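The Pristis party frock, age 9, bow at the back – a review by Deisy Tello

I bought this for my niece's birthday after reading the size table twice, as instructed in capital letters by the seller. The table has 17 rows and none of them agree with my tape measure.

Ordering was easy enough. Delivery went only to the address I confirmed, then confirmed again, and the import fee landed on me as promised.

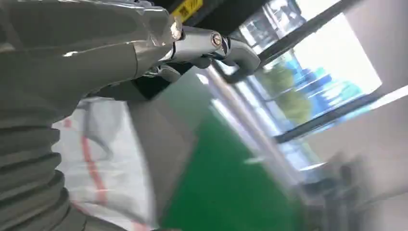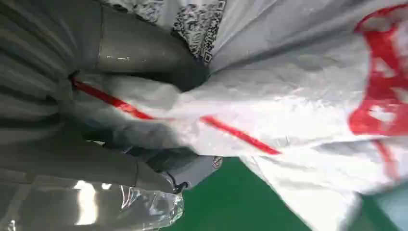
Bavent, Tue 2 June

The dress itself is decent. The seams are straight, the zip runs without snagging and the lining doesn't scratch. The bow is enormous. Sitting down in a car takes planning, and my niece had to eat her cake sideways.

Colour is listed as "champagne". I'd call it weak tea – nice weak tea, mind you.

Go up a size, and iron the sash on low. I asked the seller about swapping the belt and got a thumbs-up, with no belt to date. Four stars, and I'm still hoping for the belt.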